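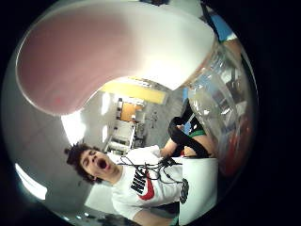
Fig. 4. Thin black cables tangled across the chest and shoulder, looping over the shirt near the collar.

4. Sorting out loose cables

The Preteo sleeve is sold as tangle-free. We have used it since October and would put it less strongly: it slows the tangling down. Cables left in a heap, or hung round someone's neck while hands are full, will knot with or without it. Do the steps below before fitting the sleeve.

4.1 Before you begin

1. Switch everything off at the wall and unplug both ends of each cable.
2. Lift the whole tangle off whoever is wearing it. Don't pull from one end. Loops that have gone over a collar or shoulder should be raised clear of the head first.
3. Lay the lot on a table or a clean bit of floor.

CAUTION: Never plug in a cable that is looped round a person's neck or arm, however quick the job is meant to be.

4.2 Untangling

4. Find the connector or bundle where the cables gather and hold it still with one hand.
5. Work outwards from there, opening the loops with your fingers. The hooked tool in the packet is supposed to help. Despina Georgiou tried it on a Wednesday evening and went back to fingers, and so did we.
6. When a cable comes free, lay it straight and leave it alone.
7. Look along each one for splits and flattened patches. Put damaged cables aside. Tape is not a repair, whatever the leaflet suggests.

Note: The leaflet says a full set can be untangled in 17 minutes. Allow the evening.

4.3 Fitting the sleeve

8. Put the connectors together at one end and close the first strap over them, loosely enough to slide.
9. Close the remaining straps. If the cables bulge between straps, take one out and use a second sleeve.
10. Bend the finished run gently. It should curve without creaking.

Note: Part 262 is described as a "heavy duty" strap. We compared it with part 21, the ordinary one, and could feel no difference. Buy the cheaper.

4.4 Storage

11. Coil the run in wide loops and hang it on a hook. The storage bag is too small for this and is best kept for spare straps.
12. Check the straps again after a week. Ours had slipped.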